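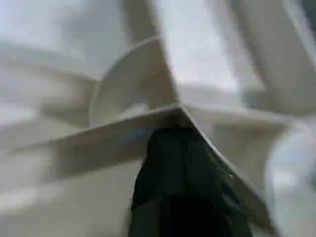 The finger pad on cell 5 had been wearing on one side since August, and Fatima Igwe had given up asking for a new arm. She asked for pads. Gandoleo sent her two in a padded envelope with no paperwork.

She locked off the power, hung her tag on the switch and took out the screws. The old pad came away with a crust of glue behind it. She scraped that off with a plastic blade and wiped the metal twice, then left it to dry while she ate half a sandwich by the door.

Nwosu came over from packing.

"Is it the camera again?"

"Pads," she said. "Camera's fine."

"Only we've got 2,000 to get out to Hindavdale."

"You said."

He stood there a bit longer and went back.

The new pad sat slightly proud. She took it off, filed the lip and tried again. When it was flush she did up the screws, cleared her tag and brought the arm up at its slowest speed. The old Skolto controller took its time over it, as always. She sent the arm home, then to position 155, and the finger stopped short – the old offset was still in there. She typed in a new one and sent it round again.

"Go on, then," she told it.

It went on. She watched it through the guard with the other half of the sandwich in her hand, and across the floor Nwosu started the belt without asking.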